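Equipment plan for the second half of the year

By Ctibor Hudec, lab operations

Many of you asked me in the corridor what will be bought this year and what must wait. The budget was approved last week, so I can now answer in writing.

We have 38 thousand dollars for the manipulation group until the end of December. It is less than we requested in February, when our list included a second arm from Lornel. The second arm is moved to next year. I know this is a disappointment for the people who share the booking calendar, and I will come back to the calendar at the end.

The biggest part of the money goes to spare parts and service. In the past we bought a new device first and looked for the service money later, and two times it stood idle for weeks when a cable or a finger was broken. This year the service contract with Trakbridge is paid in advance. It covers one planned visit and the repair of the gripper, but it does not cover the cables. Cables we buy ourselves, and I ask every team to tell me the length they use before they order anything on their own.

The second part is for the kitchen tasks. Radek Procházka prepared the list of what the play kitchen needs, and I must say it is the cheapest page in the whole plan. Toy pots, toy vegetables and similar pieces cost very little compared with one hour of service. We will keep a double set of everything on the shelf in the Romero room, so that a lost lid does not stop the work of a whole afternoon.
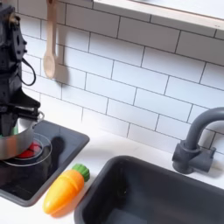

The gripper holding the silver pot by its rim over the red burner, with the toy carrot on the counter beside the stovetop.

The third part is gripper fingers. Thin metal rims are hard on the pads, and Radek would like to compare two kinds of pad material before we order a larger quantity. We have an offer from Jelínek for 14 pairs at 611 dollars, delivery included. I think it is a fair price, but I have asked them also for a smaller trial package. If you have experience with their pads - good or bad - please write to me before the order is signed.

What is not in the plan: new computers, a new table, and the safety fence for the back corner. The fence will be paid by the building and not by us, but the date is still open.

About the calendar. With one arm fewer than we hoped, the morning bookings will stay limited to two hours per team. Afternoons are free for longer runs. Please cancel your time if you do not need it, also when it is only the same morning.

Requests for small purchases can be sent to me or to Radek on the usual form. Please add the price and a link to the seller.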